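ok thread. week 3 of collecting grasps for the Sandine bin picking set and I have opinions

1/ people keep asking how we get the data. the short version is the arm tries to pick stuff up, a camera saves what it saw before the try, and we write down if the thing came up or not. then again. then again

2/ we are at 341 tries on the current mix of objects. I wanted a lot more by the end of April. lol

3/ biggest time sink is NOT the robot. it's resets. the pile drifts into a corner after a while and the arm just keeps going for the same two things because they're the easy ones. so you stop, dump, shuffle, start over

4/ Dimas Menon (runs the arm most afternoons) wanted a rule for when to shuffle. we settled on 5 misses in a row. before that it was "when it looks bad" and you can guess how consistent that was between two people

5/ labels. we had "success" and "fail" and that was it. then Jivgate, our logging tool, filled up with stuff like: lifted then dropped. lifted two things. pushed it, never lifted. all of those were going in as fail. not the same fail!!

6/ so now there's 3 labels, clean / partial / miss. went back and redid the old ones by hand from the clips. took me till 2am, would not recomend

7/ object choice. everybody starts with boxes and cans. boxes and cans are fine, your model will love boxes and cans, and then someone hands it a toothbrush

8/ we want thin stuff, floppy stuff, stuff with legs. shiny wrappers. things where the depth reading is garbage. Faustine Deschamps keeps a running list and half of it is from her kids' toy box

9/ the wooden fork is my personal enemy. lies flat, barely any height, fingers close on nothing. around 70 tries with it in the bin and I could tell you the clean ones from memory

10/ pencils same problem but at least they roll a bit when you nudge them
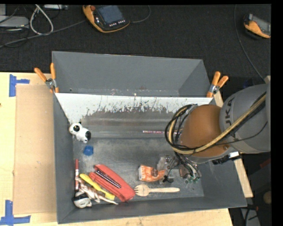

11/ other thing, walls. anything tight against the side is way harder than the same thing out in the open, because the planner won't bring the gripper in close enough. we had the margin set so wide that whole strips of the bin were basicaly off limits and the set had zero examples from there

12/ tightened it. slower approach near the edges, a few more stops where somebody has to walk over and clear the arm from the pendant. worth it imo

13/ clamp your bin. please. ours crept a tiny bit per push before we did and the calibration was off for a whole batch. Karpenko batch, if anyone on the team is reading, don't train on it, I still need to pull it from the share

14/ someone asked why not do it all in sim. we do both. the sim version (Hotusitz) is great for volume and bad at crumpled packaging. like really bad. wrappers in there act like cardboard

15/ next up is swapping half the objects so the test split has things the model never saw. Faustine is picking them and won't tell me which, fair enough

16/ if you run a setup like this and have a decent way to reset a bin without a human tipping it out, DMs are open. tried having the arm stir. it mostly stirs everything into the same corner

17/ ok back to it, Dimas is waving at me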